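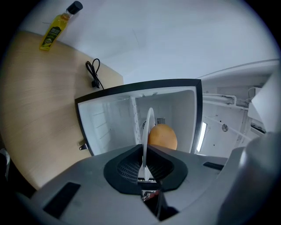
Attachment 1: finger against the egg, fridge door open

Ticket: egg pick from fridge door
Product: Plunument gripper, hand-held version
Opened: Feb 17, 2022
Status: open, waiting on Plestis

Groceries task again, and I'm really excited about this one! On the Kwon bench we ran 18 picks with the old finger pads and cracked 4 eggs. With the thin white finger we cracked 2 in the same number of tries, so it's a big step up.

What's still wrong: the finger slides up the shell when the egg stands upright and we come in from the side. Closing force is at 13 on the Julier scale. Lower than that and it won't lift.

Tried so far:
- slower close: a bit better
- coming in from above: the housing bumps the door shelf
- new calibration: no change

Can a machine put the groceries away yet? Boxes and jars, yes, all day long. Eggs, so close! I'd love to try a softer tip before we touch the software again.

Update, same day: Plestis has a softer tip in stock and is sending a pair. Will rerun the full set and post the numbers in this ticket.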